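I've been using Trundine for batch photo work since March and a few people asked what I think of it. Thread, in no special order.

It's a desktop app from Sonbridge. Windows only for now. It does filters, resizing, watermarks, borders and color correction, and it does them to a whole folder at once. That last part is why I bought it.

The trial lets you export 40 pictures with everything turned on. After that it puts a stamp in the corner until you pay. I used mine up in one evening, mostly on tests I didn't need.

My usual job is a folder of 300 pictures that all have to come out the same size with the same white balance. In my old editor I had to record a macro and keep an eye on it. Trundine runs the folder in the background and I can answer mail.

Presets are the good part. You build one on a single picture, name it, then drag it onto a folder. I have five that I use every week and a long list I made once and forgot.

The filters are a mixed bag. The black and white ones are fine. The "aged paper" set looks the same at every strength until you get past the middle of the slider, then it's suddenly too much. I leave it alone. 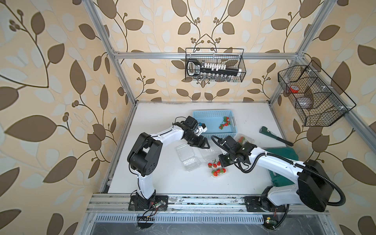 Exports go into a new folder next to the original one. You can change that in settings under Output, but it goes back to the default after every update. Write down your path.

Moushumi Abeysekara asked whether it keeps the metadata. Yes for date and copyright. Location is removed unless you tick the box. Captions survive in JPEG but I lost them in PNG, so check before you delete anything.

Undo works per picture, not per batch. If you run the wrong preset on a folder you go back to the originals and start over. It never writes over the originals unless you allow it – don't allow it.

Speed: on my laptop, which has four cores and is not new, a full folder with resize and one filter is done before my coffee is. Add noise reduction and it's a lunch break.

The mirror and collage tools are in there too. I tried them once. The collage grid stops at five across and you can't change the gap between pictures, only the color of it. Elin Prydderch makes cards with it and likes it fine, so maybe it's just not my thing.

I also tried Zillness for two weeks. Better crop tool, nicer menus, but it wants an account and it kept signing me out. Went back.

Things I'd like fixed: the settings reset, the PNG captions, and the preset list, which can't be sorted by name. I wrote to support about all of them. They answered the one about sorting and said it's planned.

The update dated 9/19/26 is the one I'm on. It fixed the crash when a file name has an accent in it. If you have a folder called Väisänen like I do, get that one.

Santeri Leinonen: no, there's no Linux version and I haven't tried running it any other way.

Someone else wanted my watermark settings. Bottom left, white, opacity at 40, smallest font. Save it as its own preset and run it last, after the resize – otherwise it shrinks along with the picture.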